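Wirkside Language Evenings - Frequently Asked Questions

Last changed: Jan 22, 2019

We get many of the same questions by email, so I have put the answers on one page. Please read it before you write to us. If your question is not answered, you can of course still write, and I will try to reply in a few days. - Edem Eshun, organizer

GENERAL

What is a language evening?

It is a meeting where people practice speaking a language they are learning. We sit at tables, and each table has one language. You speak with the other people at your table for the whole evening, with one break. There is no teacher and no textbook. At every table we try to have at least one person who grew up with the language, or who has lived with it for many years. We call this person the table host.

Is it a course?

No. We do not teach grammar from the beginning and we do not give certificates. If you need a certificate for work or for immigration papers, you must go to a proper school. Many of our guests do both things: they take a course in the daytime and come to us to use what they learned.

Which languages do you have?

At this moment we have English, Spanish, French, Portuguese, German, Farsi and Arabic. The German table is small and sometimes it does not take place, please look at the notice on our home page. We had an Italian table until last March, but the host moved away. If you speak Italian well and would like to start it again, I would be very happy to hear from you.

Where do you meet?

In the Lilley Building, on the second floor, in the long room at the end of the hallway. The entrance from the parking lot is closed in the evening, so please use the street door. If the door is locked, ring the bell marked Wirkside and wait a little. It takes time to come down the stairs.

Is there an elevator?

Yes, but it is on the other side of the building and it is not easy to find. Write to us before your first visit and somebody will meet you at the street door and go with you.

YOUR LEVEL

I am a complete beginner. Can I come?

You should be able to say who you are, where you live, and what you like to do, and to understand simple questions. If you cannot do this yet, the evening will be long and tiring for you. Please study for a few months first and then come. Your place will not disappear.

For English only, we have a slow table. It is led by Mrs. Rahimi, and she speaks very clearly and writes the new words on paper. At the slow table it is enough if you know some words and are not afraid.

How do I know which table is right?

We do not test anybody. Sit at a table and try. If it is too fast, you can move in the break, and you don't have to explain it to anyone. For English and Spanish there is more than one table. For the other languages everybody sits together, so the strong speakers are asked to be patient.

I understand almost everything, but I cannot speak. Is this normal?

Very normal. I had the same problem when I came to this country. I could read a newspaper, and in the bakery I pointed with my finger. Understanding and speaking grow at different speed, and speaking needs other people. In the first evening, say short sentences. Ask the others questions, even if you already prepared the same question at home. After some weeks you will notice that you begin to answer before you have translated.

Will people correct my mistakes?

It depends on what you want. On every table there are cards in two colors. A green card in front of you means "please correct me." A yellow card means "please let me speak." You can change the card during the evening. Hosts will correct only mistakes which make you hard to understand, or mistakes which you repeat many times.

Please do not correct other guests if they have the yellow card. We had complaints about this.

Can I use my own language if I do not know a word?

First try to explain the word with other words. This is a very good exercise. If it doesn't work, say the word in your language, perhaps somebody knows it, or look it up on your phone. After that the phone goes back in the pocket.

COMING TO AN EVENING

Do I have to register?

Yes, for the first time. Send an email with your name and the language. After your first visit you can come without writing. Each table has places for 11 people at most, and if your table is full, you can take another language or wait until the break to see if someone goes home.

How much does it cost?

One evening costs 5 dollars. You can also buy a card for the whole season, which costs 20 dollars and is valid until the summer break. Table hosts do not pay. If the money is a problem for you, tell me in private and we will find a solution. Please bring cash, we cannot take bank cards.

What happens if I come late?

Come in quietly and sit down at your table. You don't have to shake hands with everybody. In the break you can introduce yourself.

Can I bring my children?

Children from twelve years can sit at a table if they are learning the language too. For smaller children we have no room and nobody to look after them, I am sorry.

Is there something to eat and drink?

There is tea, coffee and water. Many guests bring something from home for the break, and you are welcome to do this, but it is not a duty. Please write the ingredients on a piece of paper. Some of our guests do not eat pork, some do not eat nuts, and it is difficult to ask about food in a language you just started.

AT THE TABLE

What do we talk about?

Each evening has a topic, and the host has a sheet with questions. Past topics were neighbors, weddings, my first job, things I have lost, and the doctor. The topic is only for the start. If the conversation goes somewhere else and everybody is still in it, the host will let it go.

Are some topics not allowed?

We ask you not to try to win others for a party or a religion. You may say what you believe if somebody asks you. Also please don't ask about immigration status. It is a serious question for some people, and they came to practice verbs.

What are the object rounds?

After the break, most tables do an object round. Each person puts a small thing from the pocket or bag on the table and speaks about it for two minutes: what it is called, what one does with it, where it comes from. Then the others ask questions.

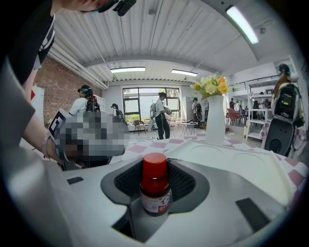 You don't have to bring anything special for this. Keys are good, also a ticket, a pen, or something from your kitchen. Words for everyday things are often missing, even with guests who speak very well. I know people who can discuss an election in English but do not know the words "lid," "handle" and "label." The object round is also easier for shy people, because everybody looks at the thing and not at the speaker.

One person at my table talks all the time. What can I do?

Tell the host in the break. The host can use the sand timer, and there is one on every table. If the person who talks all the time is the host - this has happened - then tell me.

I did not enjoy my first evening. Should I come again?

I would say come one more time and sit with different people. A table can be slow one evening and very lively the next one. If the second time is also not nice, then perhaps it is not the right form for you. Some people learn better with one partner. We have a list on the wall where you can look for a partner, and you can put your name there without paying anything.

HELPING US

How can I become a table host?

You need to speak the language very well, but you don't have to be born with it. More important is that you can be quiet. First you sit beside another host for two evenings, then you try it alone. We give you the topic sheets.

Do you take books?

Only easy readers and dictionaries in good condition. Our shelf is full. For other books please ask at Welard, the secondhand store across the street. They take nearly everything.

Can I leave something for the next person who rents the room?

No, please take all your things home. Lost things are kept in the gray cupboard until the end of the season.

How can I contact you?

By email, with the form on the contact page, or by mail to Wirkside Language Evenings, P.O. Box 3363. We have no telephone. If you write in a language other than English, I can read French and a little German. For other languages I must ask a host, so the answer will take longer.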